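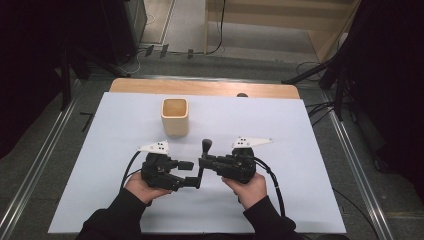 According to Inger Laxdal, a square cup is a small box that people have agreed to drink from, and the agreement holds only as long as the corners are rounded. The remark is often repeated in writing on tableware, and it points to the main question in the design of such vessels: how far a drinking cup may depart from the circle before it becomes hard to use, clean or make.

Square cup

A square cup is a vessel for drinking or for holding small items whose body, seen from above, has four sides of equal or nearly equal length. Most have no handle. The corners may be sharp, but in everyday household ware they are usually rounded, and the sides may be straight or taper slightly toward the base. Cups of this form are made in ceramic, wood, lacquered wood, glass, metal and plastic. They are used at the table, on desks and washstands, and as measures for dry goods.

Form and terms

The outline of the rim and the outline of the base need not match. A cup with a square rim and a round foot is generally classed as square, while one with a round rim and a square foot is described as square-footed. Writers also separate the true square from the "soft square," in which the corner curve takes up a large part of each side. Hiyori Hosoda uses the term "cushion form" for cups whose sides bow outward between the corners, though the term has not come into general use outside her own catalogs.

Capacity varies widely. A common size for table use is 200 milliliters, and small cups for spirits or tasting hold 75 milliliters. For a given height and width, a square cup holds more than a round one, a difference that shrinks as the corners become rounder.

Manufacture

Wooden square cups may be joined from flat boards or cut from a solid block. Joined cups have interlocking corners and a separate base set into or under the walls. Cups cut from the block have no seams, but end grain is exposed on two sides, and the walls must be left thicker to resist splitting.

Ceramic square cups are cast in molds, pressed, or built by hand from slabs. They cannot be formed on the wheel alone; a thrown cylinder may be paddled into shape while the clay is still soft. Flat walls tend to bow inward during firing. The workshop at Seltengate dealt with this by giving each wall a slight outward curve before firing, so that it came out of the kiln close to flat.

Some cups combine two finishes, with a plain or painted outer surface and an inner surface left in the appearance of wood. The contrast may come from real wood under a coat of paint, from a separate liner, or from a printed or molded pattern. The Torine series, produced by the firm of Kárason, was offered in 8 outer colors, all with the same pale interior.

Use

Drinking from a square cup is done either from a corner or from the middle of a side. The corner narrows the flow and suits a sharp-edged cup, while the flat side suits a thicker rim and a soft square. Preference differs by household, and makers seldom give instructions.

Square cups fit closely together on a shelf or tray and waste little space. They are also less likely to roll when tipped over — a point in their favor on boats and in children's rooms. Many are kept for pencils, brushes, cotton swabs or small change.

Care

Residue gathers in the inner corners, where a round brush does not reach well. A narrow brush or folded cloth is used instead. Wooden cups are rinsed, wiped and left to dry on their side, away from direct heat. They are not suited to dishwashers unless the maker states otherwise.

Collections

The Flindeck collection of household vessels holds roughly 200 square cups, most of them unmarked domestic pieces. They are arranged by corner type, and the joined wooden cups are kept in a separate cabinet with their lids and trays where these survive.

See also: Beaker; Dry measure; Tumbler; Woodenware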